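Cerholm Short Film Festival: Questions from Filmmakers

Answers to what people ask us most before sending in a film. 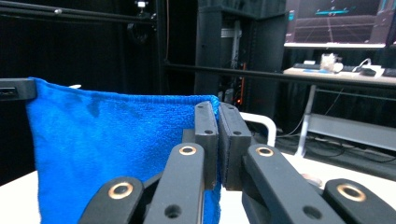
When do submissions close?
The last Sunday in May, at midnight local time. We don't extend the deadline.

How long can my film be?
Up to 22 minutes, including credits. If yours runs over, please send us a shorter cut.

Does it have to be a premiere?
No. Films that have played at other festivals or online are fine, as long as they were finished in the past two years.

What does it cost?
The fee is $20 per film. Students enter free with a current school ID.

Can I send a work in progress?
Yes, if the picture is locked. Temporary sound and music are okay at the submission stage. Tell us in the notes field what is still missing.

Who picks the films?
Fung-ping Peng heads the programming team. Every film is watched all the way through by at least two people.

Where are the screenings?
The shorts blocks are at the Tasadar Theater, which seats 300. Late shows are at the Fragkou Room on the second floor of the same building.

Are there prizes?
The jury award is $1000. The audience award has no cash prize, but the winning film plays again on closing night.

Do you pay for travel?
No. We give each selected film two passes, and we can put you in touch with hosts in Dikbridge, one stop away by train.

What file do you need if I get in?
A DCP or a ProRes file. Films not in English need English subtitles burned in.

Will I get feedback if I'm not selected?
We can't send individual notes. Everyone gets an email with our decision.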